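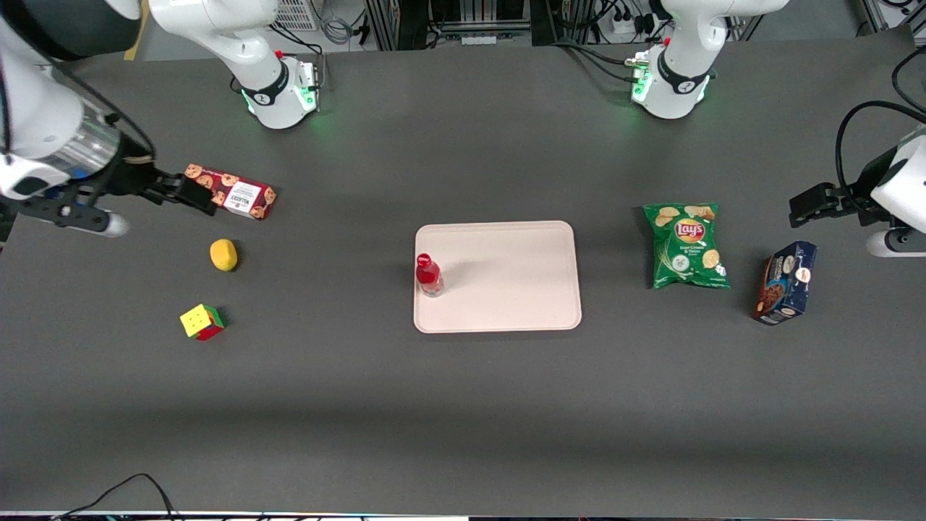
Two-arm bench with the cream tray and the grocery items, red bottle on the tray.

Vestholm bench data: README, plus what we spent

Hi! I keep this file for the tray packing set (307 episodes so far), and it has slowly turned into my budget notebook as well, so you get both.

What's in the set
Grocery-type items on a dark tabletop: chip bag, cookie boxes, a bottle, a Rubik's cube, a little yellow lemon-shaped thing. One fixed view of the table plus the wrist views. Each episode is one folder, and notes.txt has my remarks where I had any.

What to buy, and when
If you're planning a similar bench, price the grippers before the arms! I did it the other way round and had to go back to Dexter Dumlao for more money in November, which was no fun for either of us. We had quotes from Vameo and Fabbri. Fabbri was cheaper on paper but left out the cables and the spare fingers, and once I added those in, Vameo won. We ordered 4 sets of fingers and I'd order more next time.
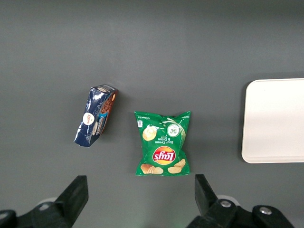
Wrist cameras got their own line in the budget, and I'm glad they did (my first draft had them under "misc", along with tape). Triko quoted a lead time of up to 60 days, so order those first and let everything else catch up. Groceries need a line too. Ours is 87 dollars a quarter, mostly snacks, and bags get swapped when they look too beat up to read.

Still open
- second tray, same size
- longer power strip
- storage: the drive quote is good until Wednesday, ask Dexter

Prices are in budget.csv, before tax.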